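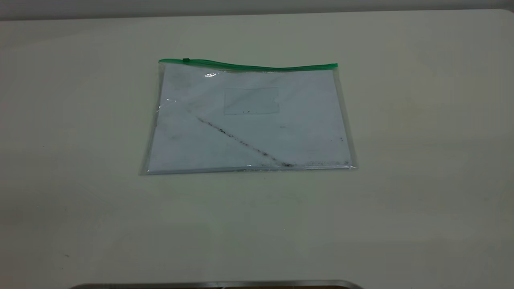
Subject: Re: [clakidus-users] Grasp planner rejects clear pouches after update
List: clakidus-users
Date: 02/11/2025

Hello all,

Replying to the message from the Demgate bench, which is copied underneath for anyone who joined the list recently. We had the same fault at Akosden and have a setting that works for us. I don't think it is a bug in the planner itself.

----- Original message -----

We run Clakidus with the Patwary driver for the arm. Since the April release the planner will not give us a grasp on flat clear pouches. Cardboard and opaque bags are fine. With a clear zip pouch it finds the object, draws a sensible outline, then stops with "no stable contact region".

The object mask looks right to us. We have tried more light and less light. We have also tried a lower approach angle, which made no difference at all. Is anyone else seeing this, and is there a way to go back to the old planner without going back to the old driver?

----- End of original message -----

The short version is that the mask and the depth map no longer agree, and the new planner checks that they do. The old one took the mask and assumed a flat object at table height. The new one wants measured depth under most of the mask before it will suggest a contact. Clear plastic gives patchy depth, so the check fails.

You can see this for yourselves by turning on the contact overlay in the debug window. In our case the depth was usable over the white sheet inside the pouch and missing along the clear margins. The margins are where the planner wants to put the fingers, so it had nothing to work with.

What we changed:

1. In the perception file, set depth_fill to plane. This fills missing depth inside a mask from the table plane.
2. Set min_region to 900. The value is in pixels. We found the default too strict for thin edges.
3. Set mask_erode to 4. Anything smaller let the shadow under the near edge into the mask.
4. Restart the perception node. A reload from the menu does not pick up depth_fill.

On colour, the pouches we use have a green zip strip along one side. The outline model holds on to that strip very well and it is a good way to get the orientation of the pouch from the fixed camera. We wrote a small filter that takes the green region, fits a line to it and passes the angle to the planner. It is 14 lines of Python and I can post it if there is interest.

The filter should be limited to the fixed camera. When we ran it on the wrist camera it sometimes took a green cable for the zip strip and gave a wild angle. The wrist camera is also where most of the trouble is once the plastic is close. Film can fill most of the view, with creases and bright glints in it, and the tracker tends to jump from one glint to another. We now switch the wrist tracker off for the last part of the approach and let the arm finish on the last good pose. It is crude but the results are steadier.

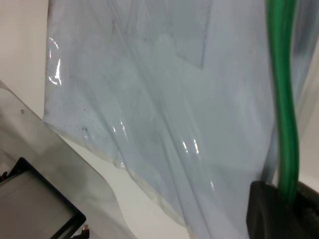
Do the cameras need to be calibrated again after changing depth_fill?

The calibration is stored separately and is left alone by that setting, so you can keep the one you have.

On the other point in the original message, you can keep the current driver and use the old planner. Set planner_version to 11 in the launch file. We tried this for a while before finding the depth setting. It does plan grasps on clear pouches again, but it goes back to assuming everything is flat, so a pouch with a raised corner gets pushed along the table. I would only use it as a stopgap.

Two things we have not solved. Dark specks inside or on the plastic are sometimes split off as separate small objects. Raising the minimum object size hides most of them, but then real small parts go missing too, and we need those on another job. The other is lifted film. Once a bag has been picked up and is hanging, neither planner has a useful model of its shape, and placing it flat again is hit and miss.

If Demgate could post a log with the contact overlay switched on, it would help to see whether the gaps are in the same places as ours. Please put the perception file in the same message, as the defaults differ between the two install packages.

Regards,
Akosden bench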